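How many new words per book for a 3 year old?
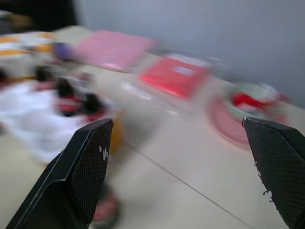
Beige table, pink thing toward the back

My son is learning words from library books. Should I stop and explain each new one, or just read on?

Tanoli
3rd October
Pick two or three and let the rest go by. Read the same book again the next night and use those words at breakfast. We did one book 8 nights in a row and he was saying "enormous" by the end.

Brellow
Just read. Mine picked it all up anyway.

Ritbridge
Agree with Tanoli. Keep the explanation to a few words so he doesn't lose the story.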